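Teaching Balance and Reach as One Problem: An Interview with Siyabonga Baloyi

The Naidoo Laboratory has completed the first phase of Alier, a study of how a full-size humanoid robot learns to fetch household items. Siyabonga Baloyi, who leads the study, met with us on a Tuesday to discuss the method.

Most earlier systems, Baloyi explained, planned the arm first and corrected the legs afterward. Alier trains a single policy for both. "When the hand goes up to a refrigerator, the weight of the whole body shifts," Baloyi said. "We wanted the policy to learn that from the start."
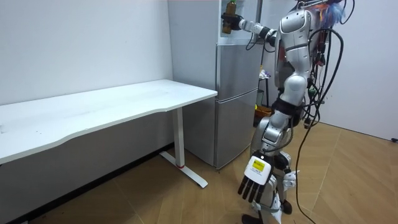
The training set holds 1346 demonstrations, recorded by 4 operators in one room. Baloyi regards the size of the set as modest. "We spent our effort on variety in starting posture," Baloyi said. "The robot begins a little closer, a little farther, a little turned. A policy that has seen only one stance is of limited use."

Evaluation consisted of 200 trials, divided between 2 versions of the policy. The version trained on arm and leg data together needed fewer corrective steps, and its advantage was greatest when the reach was high.
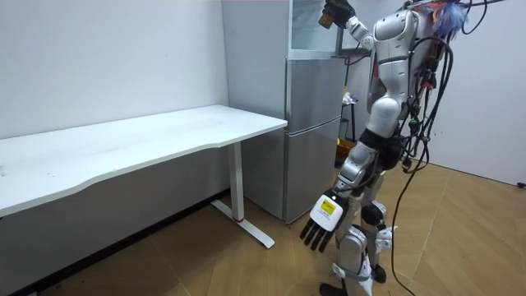 Oratile Modise asked whether the same result would hold in a kitchen the policy had never seen, and suggested that the height of the shelf mattered more than the training method. Baloyi accepted the point in part. "We have not separated those two effects yet," Baloyi said. "The next phase is designed to do so."

Placing an item on a table has raised a different question, that of when the hand should let go. The present policy relies on joint readings to judge contact. 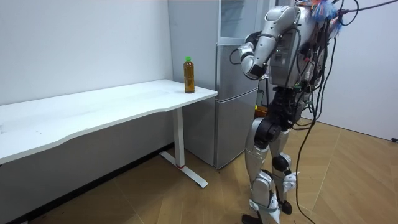
Next Phase

Trials in a second room are planned for October. The laboratory will release the evaluation procedure together with the results.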